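Speaker notes: Teardown Club project talk
Chenxi Zeng
Monday, September 29, 2025

Slide 1. Title
Thank the department for the room. Say who I am and that I run the build side of the club. The talk is 17 minutes, questions after.

Slide 2. What the project is
We are teaching a robot arm to work on desktop computers. Students pick the task, build the fixtures and write the motion code. The first task is the processor, in and out of its socket. The code base is called Terkon. Last year's version was Juvby, and we kept only the gripper driver from it.

Slide 3. Why the processor
It is a small part with one correct orientation, and it goes into a socket that does not forgive a bad angle. Students have all done it by hand. Ask for a show of hands here. Most people line it up by feel, and the arm has to be told everything.

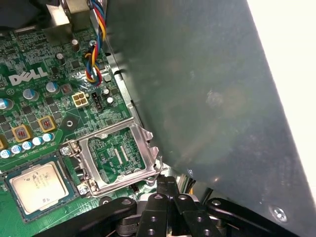

Socket open, processor lying on the board beside it.

Let them look for a few seconds. Point out how little room the fingers have between the tall parts. Mention that our first approach path came in from the wrong side and we spent two weeks on it before changing the plan.

Slide 4. How the teams split up
Two teams. One does fixtures, the other does motion. They meet before each session and agree on where everything sits. If a fixture moves, the motion team needs to hear it that day. We had a bad week when they didn't.

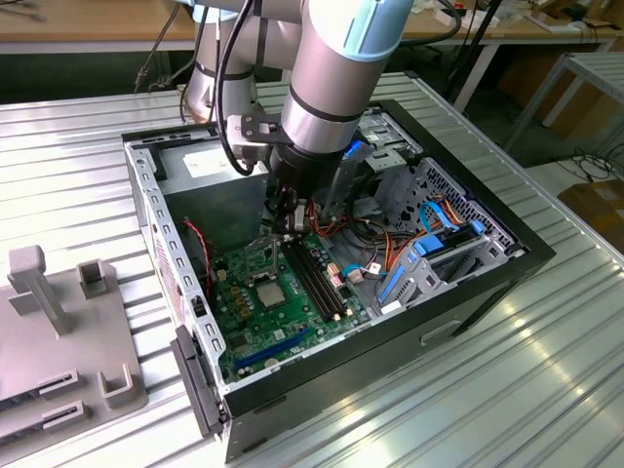
Motion planning took most of the semester so far. The team began with the arm going straight down from a fixed height, then added a search step for when the part is a little off. Explain the search step slowly, it is the part people ask about. Clearance is the other problem. With the case on its side the arm has to reach in past the power supply and the drive cage, and the wires that cross to the drives are right there too. We set a no-go zone over the cables by hand. Tan, our second-year lead, is working on a way to set it from the camera. Do not promise a date for that.

Slide 5. Test runs
We logged 48 runs before the break. Show the chart. Do not read the numbers out, just say that grip failures dropped once we changed the finger pads, and alignment failures are what we have left. Skip this slide if time is short.

Slide 6. Fixtures
All drawn by students. The pocket for the processor went through a lot of versions. Too tight and the fingers drag the tray along, too loose and the part turns. Same problem with the memory holder. Sorkix is the name of the shared parts folder, and anyone in the club can print from it.

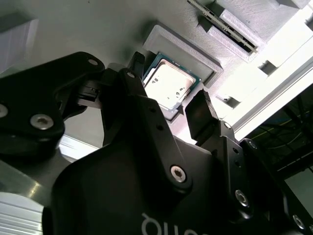
Do you need to know how to program to join?
Most new members start on fixtures and learn the code later. We pair them with someone on the motion team for the first month.

Slide 7. What comes next
Memory modules, then the full swap in one run. We want that ready for the open house in November. Give the sign-up sheet to the front row and leave this slide up during questions.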